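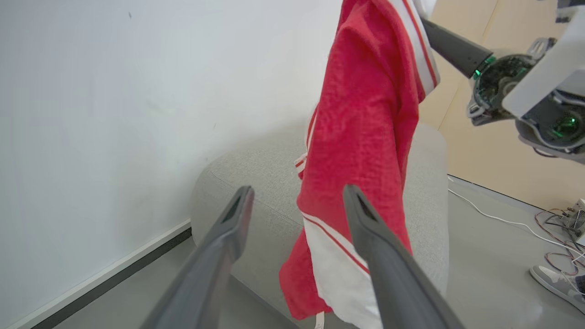 Gerus Workshop > Student Projects > Laundry > Notebook

We use cookies to remember your settings. Accept | Manage

Notebook, February, club afternoon, started writing this up at 4.15 with a cup of tea going cold next to me

Well, we've got a proper laundry task at last, and I'm so pleased with how everybody has taken to it. For weeks the students have been practising on squares of felt, which are lovely and obedient and teach you next to nothing about sleeves. So for the Badberg round we've moved over to real clothes, to be picked out of the basket, held up by both arms and put back again, with points for each part. (The full rules are in the Plolinora folder, and I'd beg everyone to read page 2 before asking me about the time limit. It's 500 seconds. It has always been 500 seconds.)

Where we stand: the log has 2191 attempts in it since the start of term, and 544 of those are with real clothing. I went through the clothing ones over lunch and the same trouble comes up again and again. The first grasp is usually fine. The handover between the arms is where we lose it, as the second gripper goes for whatever edge is nearest and that edge is very often a loose bit of hem with the rest of the garment swinging about underneath. The younger group suggested waiting for the cloth to settle before the second arm moves, and I think that's a very sensible idea, so I've put a pause in the script for them to play with. Start it long and bring it down gradually, please!

The red things are giving the segmentation a hard time too. With two red garments in one basket it wants to call them a single lump, and then it picks a grasp point halfway between the two, on nothing much at all. The white panel helps when it happens to be facing up. We had a good long talk about whether to cheat and use easier colours, and the feeling was no, the judges at Badberg won't be choosing colours to suit us.

Other bits, before I forget. The Segura calibration sheet needs printing again at full size, the last one came out shrunk to fit and I spent a good while blaming the software. Save your logs under your group name and the run number. And do say "arms moving" out loud before you press go, even if you think everyone's watching.
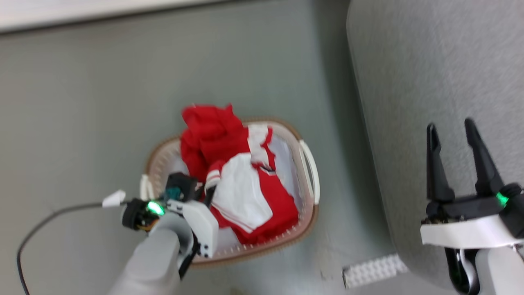 Plolinora wrote back this afternoon to say that a garment left hanging over the rim will count as put away so long as the basket stays upright, and that they'd sooner see one clean handover than a string of hurried ones. They also asked whether we'd send our failed runs along with the good ones, for the shared set. I've said yes, happily, we have plenty.

Next time: try the pause at three lengths, same two garments, same starting pile as near as we can make it. Then the segmentation group gets the arms for the last hour. I still owe them a charger.

Print this page | E-mail this page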